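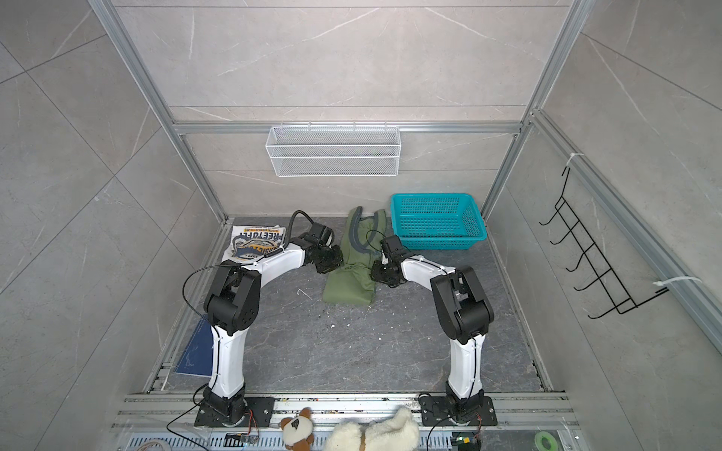 3. Folding the sleeveless garments

Of all the pieces in our laundry study, the sleeveless ones gave us the most trouble. A T-shirt has sleeves that can be turned in to make straight sides. A tank top or a bib has only two narrow straps at the top, and they slide out of line as soon as the cloth is lifted.

The olive-green piece with the dark gray trim is typical. Its lower part lies smooth, but the middle creases and bunches, and the neckline is a deep U, so there is little cloth up there to fold against.

Asuka Shimada and I compared two methods.

Method A: Lay the garment lengthwise, fold it in half along its length so the straps meet, then fold from the bottom up.

Method B: Fold the straps down first to the widest part, bring both sides in, then fold once across.

Each fold was started over if the straps came apart. Finished pieces went into a plastic basket with slotted sides, and we checked them again at the end of the session.

3.1 Results

We made 626 folds in total, using 29 garments borrowed from the Andutwood residence hall laundry. Method B held its shape better in the basket. Method A was easier to learn, and Minoru Tsuchiya, who had not folded for the study before, preferred it. Garments with a stiff trim were the exception, as the trim sprang back under Method B.

3.2 Problems

Our first 5 folds were left out of the results. We had not agreed on what counted as a finished fold, and the notes from March do not match the later ones.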